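From: Danica Angelovski
To: tabletop-makers list
Subject: Re: [tabletop-makers] Cube sizes, colors, and the pad question

On a morning in July, Tomić wrote:

> Before I commit to 700 of anything, can somebody who has lived with
> plain cubes tell me whether three colors is enough? My draft rules
> call for five, but my budget calls for two. I'm also stuck on the
> marker for the active cube. Ernora wants a ring that drops over the
> top. I want something printed on the cube. Neither of us has made
> either one.
>
> Second thing: does the surface matter? Our test table is black
> and everything looks wonderful on it, which makes me suspicious.
>
> Third, if anyone has opinions on gloss versus matte, please keep
> them short.

I have opinions on gloss versus matte and will do my best.

Start with the colors. Three is enough if the three are far apart, and five is a headache unless you have excellent light and patient friends. We ran Rulance with five for most of a winter. The orange and the red were the same cube after dinner. The purple was fine until somebody's aunt called it blue, and then it was blue for the rest of the evening and she won. I dropped to red, green and yellow and the arguments moved on to other subjects, mainly the scoring.

The green needs care. Everyone's first instinct is a good strong lawn green, and it looks terrific in the catalog. Put it beside the red in a dim kitchen, in front of a player who has trouble with red and green, and you have made a game about guessing. A pale green solves most of this, because the difference is in the lightness and a player doesn't have to be sure of the hue. You will be told it looks like a mint. You can live with that.

Yellow is the one I'd worry about on your table question. On black it's a lighthouse. On light wood, and most people I know eat and play on light wood, a washed-out yellow sinks right into the grain. So go deep with it, deeper than seems polite. And do please get off the black table for at least one session. You were right to be suspicious.

On the marker: no ring. We tried a ring. It has to be lifted off every time the active cube changes, it rolls, and ours is living under the stove with 236 other small things I have bought for this hobby. Printing on the cube is worse in a different way, since you then need a printed one in each color and a rule for swapping them. What worked for us was a small dark square that sits under the cube. You can see which cube is active from either side of the table because a bit of border shows at the bottom, and nothing blocks the color. Make it only slightly bigger than the cube. My first batch was the size of a coaster and people put drinks on it.

The pad also gives the cube a home, so that when a sleeve comes through you know where the red one goes back. The other two are on their own. I considered pads for everybody and decided that was how you end up designing a board, and Sekia is supposed to be the game you can play without one.
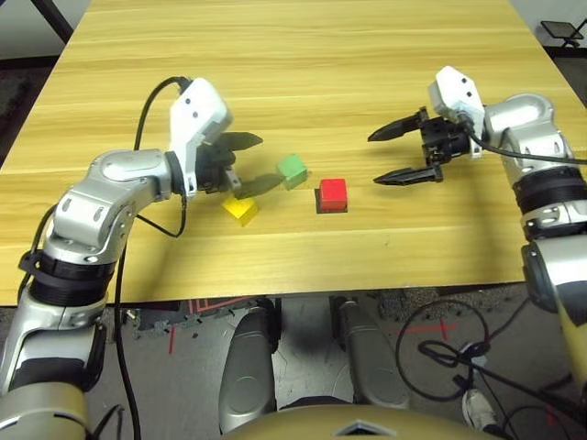 Red on the dark square, pale green and yellow off to the left, all on light wood.

You can judge the yellow for yourself there. I think it holds up against the tabletop, though I would still go a notch darker if your supplier offers one. Note the shine on the top of it as well, which brings me to your third item.

Gloss versus matte, kept short: matte for the hands, gloss for the box cover. Gloss throws the light back at whoever is sitting opposite the lamp, and that person will mention it. Matte picks up every fingerprint from the first bowl of chips. I've gone back and forth often enough that I now own both, and my current position is matte for yellow and whatever you can get for the rest. That was nearly short.

As for quantities, please don't start with 700. Price breaks at my supplier come at 500 and 1,000, so 700 gets you the worse rate plus a bag of leftovers, and it may be the same with yours. Ask before you order. Better still, order a handful in each color, cut some squares out of dark card, and play it ten times with people who are not fond of you.

One thing I haven't settled, and would like to hear about from the list: rounded or sharp edges? Sharp ones stack properly and look smart on the table. Rounded ones are kinder to bare feet, a use case I have tested at two in the morning on the way to the refrigerator. Ernora, I know you have strong views. Consider this your invitation, and leave the ring at home.

Danica

--
tabletop-makers mailing list
Please trim quoted text when replying – yes, you too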